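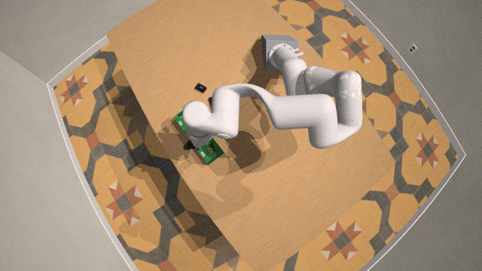
Does a longer season make a better champion?

Home | Fixtures | Results | Opinion | Contact

5 min read

The Brodell Saloon Series has put forward plans to go from 20 races to 30, and we are all expected to cheer. More racing, says the press release, is what the fans have been asking for. I have stood on a lot of wet banks with a lot of fans and I can't remember one of them asking for that. They ask for shorter queues at the gate and a grid with more cars on it.

The argument is that a longer season finds out who the best driver is. I don't believe it. A longer season finds out who can afford a second engine in June and a third in August. Last year the title was settled by 6 points at Brudley, with four drivers still in with a chance at lunchtime, and the car park was full before nine. I would like someone to show me what was wrong with that.

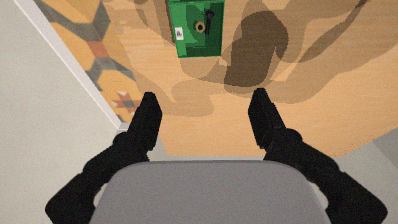

Of course there are ways to fit in the extra races without adding ten weekends, and the plan leans hard on them. Double-headers, mostly. You run one race on the first day, patch the car up overnight and run another on the second. It looks tidy on paper. In the paddock it means that a driver who gets punted off on the opening lap, through no fault of his own, may well miss both races, and his championship goes with them. The big teams will have a spare car under the awning. The father and daughter with a van and a borrowed welder won't.

Then there is the money. Grukix, who have taken over as title sponsor, are said to be paying more for a longer calendar. Fine, but how much of it reaches the people who turn up and race? The proposal has a page on "partner value" and half a line on tyre costs. Entry fees are "under review", and I have yet to see a fee go under review and come out smaller.
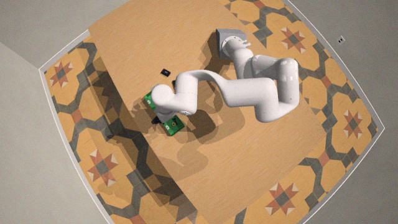 I'll grant the other side one thing. The gap between the fourth and fifth rounds is too long, and people do drift off to watch something else. A couple of extra dates in that hole would do no harm, and a return to Calimlim – a proper circuit, with a hill in it – would be worth having. If that were the plan I'd be writing something kinder.

But two dates are not ten races. The truck lot tried this a few seasons back and were down to eleven entries by September, with the commentators filling the silence by reading out the lap record. Supporters of the change say our series is healthier than theirs was. Perhaps it is. I'd rather not test it by making everyone poorer.

The teams vote next month, one vote each, and I hope the small ones go along and use theirs.
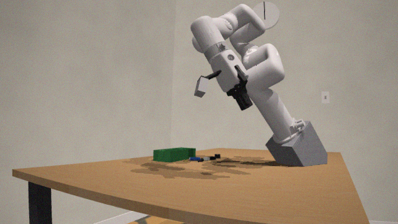

Robot arm on a wooden table, with its gripper empty.

We use cookies to remember your settings and count visits. Accept | Manage choices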